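4.2 Listing text and time to sale

We collected 653 used-car listings from Jukgate during February and kept the 244 which gave a complete service history. Sellers who wrote the mileage in the first line received a first message earlier than the others – this holds for sedans and also for wagons. The median difference in the asking price was $1,130. Robles found a similar effect for Wondeo, but her sample included dealers. Listings older than 60 days were treated as unsold.

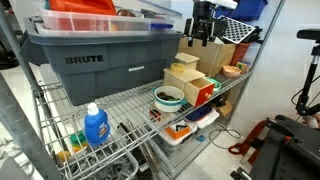
Figure 3. Metal wire shelving with a grey tote and other containers.

4.3 Colour of the vehicle

Colour had no clear effect on the first message.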